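Teaching Two Arms to Tidy a Desk

By Honeylyn Ignacio

Office clutter has become a serious subject of study at the Agbayani Institute. Its manipulation group has spent the spring on a problem most people solve without thought: putting the contents of a desk back where they belong.

The project, named Pletlow, uses two robot arms that share one table. Each arm learns from a human operator, who guides it through the task while cameras record the motion. One camera looks over the table, and a smaller one travels with the gripper.
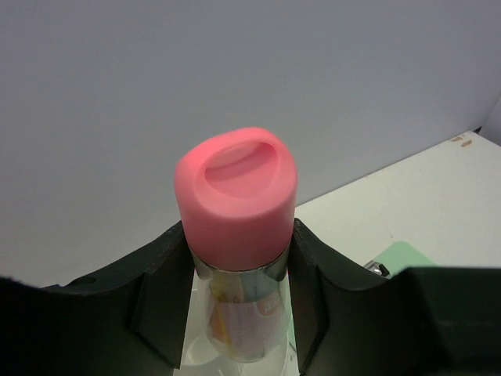
The close view matters most in the last moments before contact, according to Anežka Kováčik, who leads the study. "From across the table, a grasp can look correct and still be off by the width of a fingertip," she said. "The wrist view gives the system a chance to correct itself."

Her team collected 819 guided runs. It then trained one model on both camera views and a second on the overhead view alone. In tests with familiar objects, the first model completed 88 of 90 attempts. The second managed 40, and most of its failures came at the moment of closing the gripper.

Sharing a table brings its own difficulty. The arms are controlled by a single model, so that each motion takes the other arm into account.

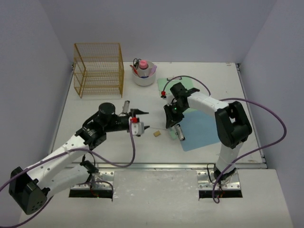 Stationery was chosen for its variety. Flat sheets, clipboards and slender tools call for different approaches, and small items are easily hidden by the arms themselves. Alfredo Dizon, who ran the tests, noted that results fell when objects were placed close together.

The group plans to repeat the study with unfamiliar objects at a partner laboratory in Brurotberg. A full report is under review, and the training records will be released with it.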